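Part 4: Setting up your sorting station and pickup reminders

If you've followed along through Part 3, you should have your Flomlow account open, your address saved, and the little green check mark next to your street name. If the check mark is still gray, go back and do the address step again, because nothing in this part will stick until it turns green. I skipped that once when I moved apartments and got two weeks of reminders for a street I didn't live on anymore.

This part covers the bins themselves, the labels, the reminder schedule, and the deposit tally. Set aside an evening for it. It took me 45 minutes the first time, and a good chunk of that was hunting for a marker that still worked.

What you need on hand

The Himside bin set (the three-bin one, the two-bin one works too but skip step 6)
The sheet of Zurkar labels that came in the flat envelope
A damp cloth and a dry one
Your phone with Flomlow signed in
Your town's list of what goes where, on paper or on screen

Note: the labels come on a sheet of 8, which is more than you need. Keep the leftovers! They don't like steam, and if your bins live near a dishwasher like mine do, you'll be replacing one before long.

4.1 Putting the bins together

1. Take everything out of the box and peel off the film. There's film on the inside of the lids too, and it's very easy to miss.

2. Stand the frame up on a hard floor. Carpet makes it lean and then you'll think you've got a bad one.

3. Push the four feet in until they click. Mine needed a good thump with the heel of my hand. Don't use a hammer.

4. Slide the bins in from the front with the handles facing you. They only go one way, so if one jams halfway, pull it out and turn it around.

5. Open and close each lid a few times. The hinges are stiff out of the box and loosen up after a day or so of normal use.

6. Clip the middle divider in place. The long side goes to the back. The drawing in the Himside leaflet shows it the other way around, and I went with the drawing and had to take it all apart again.

Caution: keep your fingers clear of the hinge end when you push a lid down. It's a pinchy little thing, and kids will find it right away.

4.2 Labels

1. Wipe the front of each bin with the damp cloth, then the dry one. The plastic has a slick feel when it's new and labels slide right off it.

2. Decide which bin is which before you peel anything. I like cans and bottles on the left, paper in the middle and trash on the right, but put the one you use most on the side closest to where you stand. You'll be throwing things in from wherever you happen to be, so make it easy on yourself.

3. Peel from the corner with the tiny notch and press down from the middle outward.

4. Scan the square code on each label with Flomlow. The app will buzz and ask you to name the bin. Keep the names short, as anything longer than a couple of words gets chopped in the reminders (I've been told to "Take out the cans and bot" every week for months).

Note: if the scan won't take, turn on a lamp off to one side. Shiny labels under a ceiling light are a pain, and tilting the phone usually does the trick when the lamp doesn't.

4.3 Telling the app what your town takes

Okay, so this is the fiddly part, and I'd rather you did it slowly than twice.

1. In Flomlow, open Bins, then Local Rules.

2. Pick your pickup company from the list. If you're on the Ofori route like I am, choose "Ofori Curbside" and leave "Ofori Drop-off" alone unless you haul your own stuff to the depot.

3. The app fills in a standard list. Go down it with your town's list next to you and fix whatever doesn't match. On mine, the big changes were cartons (the app said yes, my town says no) and pizza boxes (the app said no, my town is fine with them if the greasy part is torn off).

4. Tap Save at the bottom. There's a Save at the top too, but that one only saves the name of the list. I have no idea why there are two.

A few things trip everybody up, so I'll put them here while we're on the subject.

Drink cans. Empty them, give them a quick rinse, drop them in. Before you flatten any, check your deposit rules. In plenty of places the return machine has to read the code on the side, and a squashed can gets spit back out at you. If you don't get a deposit back where you live, squash away, it saves a ton of room.

Chip and snack bags. Most curbside programs don't want these, even when they look like plain foil. Mine go in the trash bin. If your store has a drop box for wrappers, set up a fourth item in the app called Wrappers and keep a paper sack on a hook for them.

Lids and caps. Metal ones go in with the cans. Plastic ones depend on your town, and you'll have to look that up, sorry.

Glass. Rinse it, skip the label soaking. I spent one whole winter soaking labels off jars before I found out my town doesn't care.

Batteries. Never in any of the three bins. Keep a jar for them somewhere cool and dry, and put tape over the ends of the lithium ones.

Caution: don't put anything that held paint, motor oil or bug spray in the cans bin, even if it looks empty. Those go to the hazardous drop-off, and your town's list will have the hours.

4.4 Setting the reminders

1. Go to Reminders and tap the plus sign.

2. Choose your pickup day. The app wants the day the truck comes, and it works out the night before for you. I set mine to the night before at first and ended up with a reminder a whole day early.

3. Pick a time. I like 8 in the evening, when dinner is cleaned up but I'm not in my pajamas yet.

4. Turn on Holiday Shift. This one is off by default! In January my pickup slides back a day, and without that switch the app just cheerfully tells you the wrong thing.

5. Tap Test. Your phone should buzz within a few seconds. If it doesn't, check that notifications are allowed in your phone's own settings, and also that you haven't got it on Do Not Disturb (ask me how I know).

Note: you can add a second person to the same bins, and both phones will get the reminder. Whoever taps Done first clears it for both, so you may want to agree at home on what Done means. In our house it means at the curb, and "by the back door" does not count.

4.5 Keeping a deposit tally

You can skip this if your state doesn't do deposits. If it does, I think it's the best thing in the whole app.

1. Open Tally and turn it on.

2. Type in what you get per can and per bottle.

3. Every time you take a bag back, enter the number from the slip. You can also enter cans as you go, but I lasted two days doing that.

4. Check the total whenever you need cheering up. My first full bag had 58 cans in it, which surprised me quite a bit, and I now keep a second bag behind the door so I'm not making a special trip every time one fills up.

The tally resets when you change your address, so write the number down somewhere before you move.

4.6 Cleaning and upkeep

Once a week I pull the cans bin out, tip it upside down over the sink and give it a rinse with warm water and a drop of dish soap. Sunday works for me. The paper bin hardly ever needs it. The trash bin you'll know about when you get near it.

Let each bin dry all the way before it goes back in the frame. A puddle under the divider will sit there for ages, and then you've got a smell you can't find. If you get fruit flies, it's almost always a can with a bit of soda left in the bottom, so go through those first.

Lids that start to squeak can have a tiny dab of petroleum jelly on the hinge pin. Wipe off the extra or it collects fluff.

If a label gets scruffy and won't scan, put a new one right over the old one and scan it under Bins, then Replace Label. Don't use Add Bin for this, or you'll wind up with two cans bins in the app and reminders for both. 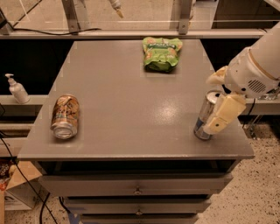 Part 5 goes through compost, with the small countertop pail and the liners that fit it. You don't need to have the reminders perfect before you start on that, but do get the Local Rules list saved first, as the compost page copies from it and you can't edit it there.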